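Une journée portes ouvertes chez Flikell, et mes deux mains gauches

Publié le 2 avril 2018, dans Sorties et découvertes

Je vous avais promis ce billet il y a des semaines, et puis il y a eu la grippe, les cartons, la visite de ma belle-mère (que j'embrasse, elle lit tout), et me voilà enfin devant mon clavier un jour férié, avec une théière pleine et le reste d'un agneau en biscuit qui s'effrite dès qu'on le regarde. C'était en février, il faisait un froid de canard, et je suis allée voir des gens qui apprennent à des robots à ramasser des fruits sur une table.

Pour ceux qui arrivent sur ce blog par les recettes : oui, je parle parfois d'autre chose. J'ai travaillé longtemps à côté de machines, dans l'emballage, et j'ai gardé une tendresse pour tout ce qui attrape, pousse, soulève et repose. Alors quand Leanne Rudd m'a écrit que la petite équipe de Flikell ouvrait ses portes à Nestomton pour une matinée, j'ai répondu oui avant d'avoir regardé les horaires de car. J'aurais dû les regarder.

Y aller

Le car de Nestomton passe quand il veut. J'avais prévu large et je suis quand même arrivée essoufflée, un peu après 11 heures, avec l'écharpe à l'envers et un sachet de madeleines écrasées au fond du sac. Je cherchais une zone industrielle, un grand portail, un badge à se mettre autour du cou. J'ai fait deux fois le tour du pâté de maisons avant de comprendre que c'était la maison devant laquelle Leanne me faisait de grands signes depuis un bon moment.

Car voilà ce que je n'avais pas saisi dans l'invitation : Flikell a bien un atelier, avec des établis et des bras articulés, mais les séances ont lieu chez des particuliers. Elaheh Zamani, qui nous recevait, m'a expliqué tout ça dans l'entrée pendant que je me battais avec ma fermeture éclair. Un robot qui n'a connu que le plan de travail nu d'un laboratoire est perdu devant une vraie table, avec sa nappe imprimée, ses reflets, les sacs qui traînent sur le côté. On lui montre donc de vraies tables. Beaucoup de tables. Celle du jour était couverte d'une toile brillante à carreaux, avec des plages, des fleurs et des noix de coco, le genre de nappe que ma tante sortait en juillet et qu'on essuyait d'un coup d'éponge. Je l'ai aimée tout de suite.

Et le robot, alors ?

C'est la question que j'ai posée, un peu déçue je l'avoue, parce que je ne voyais pas de robot du tout. Il était resté à l'atelier. Ce qu'on emporte dans les maisons, ce sont seulement ses mains : des pinces noires à deux doigts que l'on tient soi-même, avec une caméra fixée dessus. Vous prenez la pince, vous faites le geste, la caméra regarde par-dessus les doigts et garde tout. Plus tard, le bras de l'atelier étudie ces images et essaie d'en faire autant. Le projet s'appelle Kiani, j'ai demandé pourquoi et j'ai eu trois réponses différentes, donc je vous laisse imaginer la quatrième.

J'ai trouvé l'idée très belle. On m'avait toujours montré l'inverse : la machine sait, et l'opératrice s'adapte. Chez Prusoritz, où j'ai passé une partie de ma vie, on nous formait au rythme de la ligne, et gare à celle qui avait le poignet fatigué ! Là, c'est le poignet qui donne la leçon. J'ai dit ça à voix haute et Elaheh Yazdani (il y avait deux Elaheh ce matin-là, on les appelait par leur nom de famille comme à l'école) m'a répondu que mon poignet serait le bienvenu dès qu'il aurait fini son thé.

Regarder les autres d'abord

Nous étions une poignée de visiteurs, un monsieur très savant qui prenait des notes sur un carnet minuscule, une jeune femme en reconversion, et Lorraine Cheetham, que certains d'entre vous connaissent par son site de couture. Lorraine est passée la première. Elle a des mains de couturière, précises, et elle a attrapé un kiwi comme on prend une épingle entre deux doigts, sans la moindre hésitation. Tout le monde a fait « oh ».

L'exercice a l'air enfantin. Sur la table, on éparpille des fruits, un légume à feuilles, quelques blocs clairs aux formes bizarres, et il faut les ranger un à un dans un long plateau à bord jaune moutarde. Puis on vide le plateau, on éparpille autrement, et on recommence. Zoila Llanos, qui menait la séance, déplaçait chaque fois les choses avec un soin extrême pour que cela ait l'air négligé. Elle poussait une orange d'un rien, reculait d'un pas, revenait, la poussait encore. J'aurais pu la regarder faire toute la matinée. Je lui ai demandé si elle avait une méthode et elle m'a dit qu'elle pensait à la table de ses enfants à la fin du goûter.

Les blocs, soit dit en passant, ne sont pas là pour décorer. Un fruit rond se laisse prendre presque de n'importe où, tandis qu'un bloc à facettes oblige à tourner la main et à choisir son côté. J'ai bien noté cette explication parce que, cinq minutes plus tard, je l'avais complètement oubliée avec la pince en main.

Mon tour

On imagine qu'on sait ramasser une orange. J'ai quelques décennies d'oranges derrière moi, j'étais confiante. Eh bien, quand vos doigts sont à l'autre bout d'un mécanisme et que vous ne sentez plus la peau du fruit, c'est une autre affaire. La première a roulé. La deuxième aussi, plus loin, et le monsieur au carnet l'a rattrapée avant le bord — avec beaucoup d'élégance, je dois dire. Je serrais trop tôt, je serrais trop fort, je visais à côté.

Zoila m'a donné trois conseils que je vous recopie, on ne sait jamais :

Ouvrir la pince en grand bien avant d'arriver sur l'objet.
Descendre doucement et laisser les deux doigts encadrer le fruit.
Ne pas regarder la caméra. (J'ai regardé la caméra.)

Au bout d'un moment, quelque chose s'est mis en place. J'ai cessé de penser à la pince, j'ai pensé à l'orange, et l'orange est montée. J'ai poussé un petit cri dont j'ai un peu honte, parce que le son est peut-être enregistré aussi, je n'ai pas osé demander. Il paraît que les ratés servent également : le bras apprend en voyant comment on se corrige. Si un jour un robot de Flikell fait rouler une orange jusqu'au bord de votre table en soupirant, vous saurez d'où ça lui vient.

Yazdani tenait le compte des gestes sur une feuille. Quand j'ai reposé la pince, on en était à 812 depuis l'ouverture du projet dans cette maison, et ils en veulent environ 2000 avant de changer de table. J'ai pensé à toutes les heures que cela représente, à tous ces petits allers et retours au-dessus des noix de coco, et j'ai eu pour la personne qui remplit la feuille un respect immense.

L'atelier, l'après-midi

Après le déjeuner (soupe, pain, mes madeleines en miettes mangées à la cuillère), on nous a emmenés à l'atelier pour voir le bras. Il était plus petit que je ne le pensais, et plus lent. Il est resté suspendu au-dessus d'une orange pendant un temps interminable, comme quelqu'un qui choisit un melon au marché, puis il l'a prise. Il l'a reposée dans le bac. Ensuite il s'est attaqué à un bloc, l'a pincé par un coin, l'a perdu, est revenu, l'a reperdu, et Zamani l'a arrêté en disant que les blocs, c'était pour le printemps. Lorraine l'a encouragé à mi-voix tout du long.

J'ai posé ma question d'ancienne de l'emballage, celle des places qui disparaissent. Je ne vais pas vous raconter que la réponse m'a entièrement rassurée. Zamani ne l'a pas esquivée, elle m'a parlé d'aide à domicile, de personnes qui ne peuvent plus se baisser ni serrer la main, et elle a reconnu qu'elle ne déciderait pas seule de qui achèterait ses bras. J'ai préféré ça à un joli discours. Nous en avons reparlé dans le car du retour avec Lorraine, qui est plus optimiste que moi, et nous n'étions toujours pas d'accord en arrivant.

Je garde surtout la matinée, la chaleur de cette pièce tout en bois avec son grand panneau de verre peint de bambous et de fleurs, le thermos violet au coin de la table, et le moment où l'on travaillait à deux pinces, l'une déjà au-dessus du plateau et l'autre grande ouverte, sans rien entre les doigts, à se demander par quel fruit commencer.

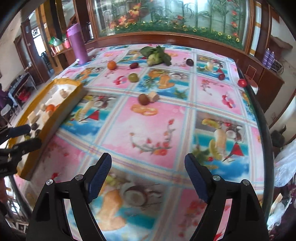

Pour y aller à votre tour

Leanne me dit qu'une autre matinée se prépare, toujours à Nestomton, mais autour d'une autre table. Si cela vous tente, écrivez-moi un petit mot en commentaire et je lui transmettrai vos noms. Prévoyez des manches qui se retroussent, et vérifiez le car dans les deux sens. Pour les madeleines, la recette est dans la rubrique Goûters, et elles voyagent bien mieux dans une boîte !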